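El zumbido del frigorífico y la cuenta de la luz

Marzo de 2022

Llevaba meses con un consumo nocturno que no me cuadraba. El contador de Escobar guarda lecturas cada hora, así que exporté la serie completa, 3813 registros, y la pasé por una hoja de cálculo. De madrugada, con todo apagado, la base no bajaba nunca de lo esperable para dos frigoríficos, y en casa hay uno.

Descarté primero el router y la caldera. Después puse un medidor de enchufe en el frigorífico y lo dejé cinco días. El compresor arrancaba cada 27 minutos y los ciclos eran demasiado largos para un termostato en posición media.

Marichka Horobets, que me corrigió el borrador anterior sobre aislamiento, sugirió mirar la junta de la puerta antes de tocar nada eléctrico. Prueba del papel: se cierra la puerta sobre una hoja y se tira. En la esquina inferior salía sin resistencia.
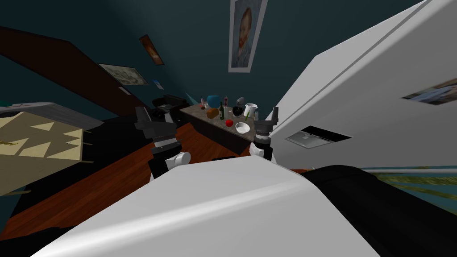 La junta de recambio la pedí a Hunenitz. Viene doblada y hay que calentarla con secador, a poca potencia, hasta que recupere la forma. Encaja en el canal sin tornillos. También separé el aparato de la pared para que el condensador ventile.

Repetiré la medición en abril, con otros cinco días de registro y el termostato en la misma posición. Publicaré la hoja con las dos series.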